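Low budget and first features forum
Thread: Shooting a feature on next to nothing, is it real?

reelgumtree
27th October, 9:14 pm
We're trying to get a first feature up in April. Script is locked at 60 scenes, which I know is too many. A distributor's rep from Clerska told us at a Q&A that "zero budget" sells better than "low budget" in the press kit, and that we should lean on it. My co-producer loves the idea. I don't, as we will be spending money. We've got a house location lined up, a borrowed camera package and a cast of mates, and I still can't get the spreadsheet under $1000 a day once food and insurance go in.

Has anyone here put "zero budget" on a film and had to answer for it later?

saltbush_sound
Reply to reelgumtree
I recorded sound on one called Nedero that was sold that way. The cast and crew were on deferred payments and I've never seen a cent of mine. The director did a heap of interviews saying it cost nothing. What he meant was that the people who paid for it weren't him. I bought my own batteries, drove my own car and parked at my own expense for the whole shoot.

If you use the phrase, talk to your crew first. Some of them will be fine with it and some won't work with you again.

Also on house locations, agree on the power before you start. Find out which circuits you can use and what the owner has running on them. I lay my charging station out flat on a table the night before.

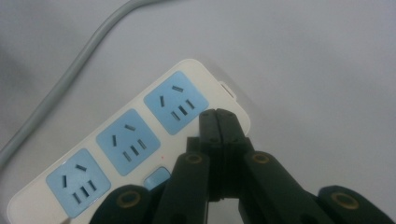 Power strip on the table.

Put in writing who pays the electricity bill too. On Nedero that turned into a fight which went on longer than the shoot.

matinee_idle
Reply to saltbush_sound
I'll take the other side. "Zero budget" is a label, the same as "gritty" or "heartwarming". Audiences don't read it as an audited figure. We used it on ours and it got us a write-up in the local paper and two festival programmers who otherwise wouldn't have opened the link. We sold 272 tickets over the run at a community hall. I don't believe we'd have got near that with "modestly funded drama".

Nobody on our crew complained. They were all told up front there was no pay and they all got a share in the film.

saltbush_sound
Reply to matinee_idle
A share of what, though? I have a share in Nedero. If yours has paid out I'll happily take it back.

matinee_idle
Reply to saltbush_sound
It hasn't yet. Hall hire took most of the door.

reelgumtree
Thanks both. This is more or less the argument I'm having at home. On the practical side, I priced gear hire through Fuchs and the grip package alone came to $174 for the weekend, which was less than I'd expected. I've started a running list of everything we already own so we don't hire it twice. Stands, leads, gaffer tape, practical lamps, the lot. Doing it on the dining table a bit at a time. 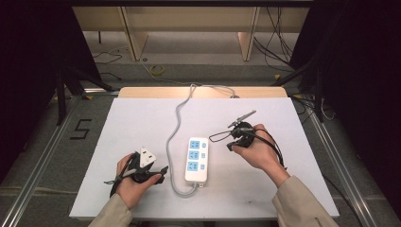

gaffer_pam_cake
The list is worth doing but put a replacement value next to each item as well. Your insurer will ask for it, and it gives you an honest answer when somebody wants to know what the film cost. A borrowed camera is still a cost if it goes in the creek. I'd call yours a micro-budget feature and leave it there. The Clerska rep isn't going to be the one explaining it to your actors.

And please cut some scenes. Sixty is fine if they're all in the one kitchen. Is it?

reelgumtree
Reply to gaffer_pam_cake
It isn't. Kitchen, two bedrooms, a car, a servo and a footy oval. The oval is the one I'd fight for. We rang the council and the permit is free if we keep it to a small crew and finish before training.

Replacement value is a good idea, I'll add a column tonight. The camera belongs to my cousin and I haven't asked what it's worth, which I suppose I should.
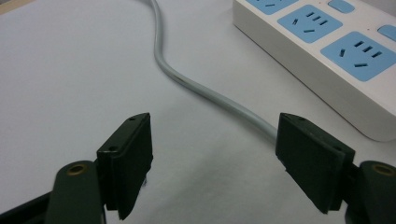 The other thing I haven't costed is post. We've got an editor who'll do it for a credit but no colourist, and the sound mix is a blank row in the spreadsheet.

saltbush_sound
Reply to reelgumtree
Fill that row in first. People will put up with a rough picture but they'll switch off if they can't hear the dialogue. Grokia has a mix room with an overnight rate, ring and ask for it because it isn't on their website.

matinee_idle
Agree with the above on sound, if nothing else in this thread.

reelgumtree
Will ring them. We've gone with "micro-budget" for the poster for now. Co-producer isn't happy and wants it looked at again before the trailer goes up.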